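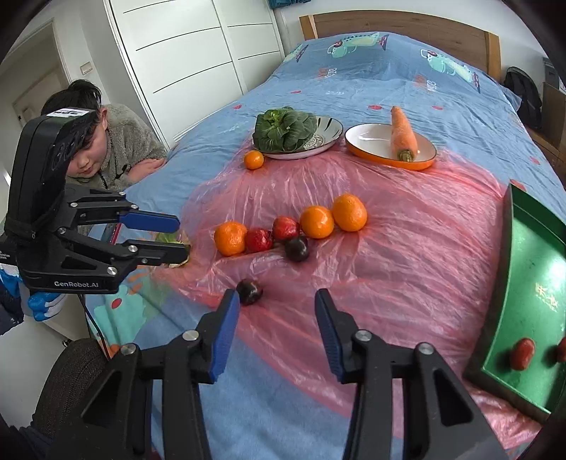
tralinel_04 wrote:
Wait, on the bed? I get that you don't have counter space, but I'd use the floor before I'd put vegetables anywhere near where a kid sleeps. Old sheet, floor, done.

plumcake wrote:
Ha, I knew somebody would go for the bed! Our kitchen counter is the width of a cutting board and the table is where my husband works until dinner, so the bed is the only big flat thing left at 5 pm. The pink plastic goes down over the duvet first and everything with dirt on it gets a plate. The greens and the carrot are on dishes for exactly that reason (bok choy sheds grit like you would not believe). The fruit can sit straight on the plastic, it's all stuff you rinse or peel anyway.

And the floor is out, we have a dog.

hirelhouse wrote:
Team bed here. We fold laundry on it, we wrap presents on it, why not sort oranges. My only question is the plastic. Is it a tablecloth? Mine was a cheap party one and it slid all over the place.

plumcake wrote:
No idea what it was sold as, it came out of the closet with the gift wrap. Ours slides a bit too. It helps to pull it flat and put the heavier plates toward the headboard end, but it still wrinkles up the second anyone leans on the mattress, and round things go wandering.

What I wanted from this thread was the sorting part though. I've been making one group for "eat first" and one for "can wait," and I can't decide where the plums go. They're hard as rocks one day and mush the next.

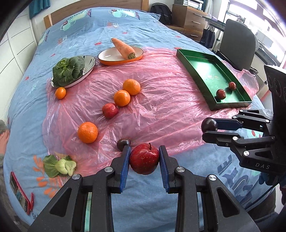 So right now the apples and oranges are in "can wait," the mandarins are in "eat first" purely because they vanish in this house, and the plums keep getting moved back and forth. I bought almost 800 grams of them in May last year and threw out half, so I'm a little touchy about it.

Refugio Xolalpa wrote:
Plums: leave them out until they give a little near the stem, then fridge. Check them daily. And keep the apples away from the bok choy once you put things away. Apples give off ethylene and leafy stuff goes yellow faster next to them. I keep mine in separate drawers.

tralinel_04 wrote:
I've had apples and greens in one drawer for years and never noticed a difference. We eat the greens in 2 days, so maybe that's why.

Refugio Xolalpa wrote:
That would be why. Try it with a head of bok choy for a week.

hirelhouse wrote:
Do you wash the bok choy before it goes in the fridge? I used to and it got slimy every time. Now I wrap the whole head in a dry towel and wash the leaves when I cook.

plumcake wrote:
Never wash before! I pull off any sad outer leaves and that's it. Carrots I trim at the top, otherwise they go bendy on me.

Still voting no on the floor, by the way. But I'll give you this much, tralinel: that duvet cover goes in the wash a lot. Dinosaurs and all. I wouldn't do this on a bedspread I had to send out.

tralinel_04 wrote:
Okay, washable cover I can live with. Still wouldn't do potatoes up there.

plumcake wrote:
Oh god no. Potatoes stay in the bag by the door.
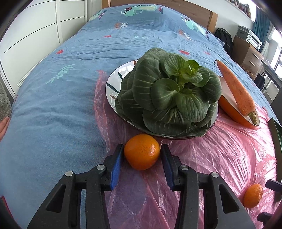 Filed under: Small Kitchens > Fruit & Vegetable Storage

mrs_plitix wrote:
Jumping in with a question on the mandarins. Bowl or fridge? I buy them by the bag and the ones at the bottom always get a soft spot before we reach them.

plumcake wrote:
Bowl for what we'll eat in a couple of days, fridge for the rest. Tip the whole bag out first and look at each one. One soft one will take its neighbors with it, and you'll never spot it through the netting.

hirelhouse wrote:
Seconding tipping out the bag. I found a fuzzy one in the middle last time and had to rinse the lot and dry them with a dish towel. It took me 40 minutes with a toddler "helping."

Refugio Xolalpa wrote:
Make sure they're fully dry before they go in the fridge. Mine go in a shallow tray, single layer.

mrs_plitix wrote:
Thanks all, going to dump the bag out tonight. On the table, sorry plumcake.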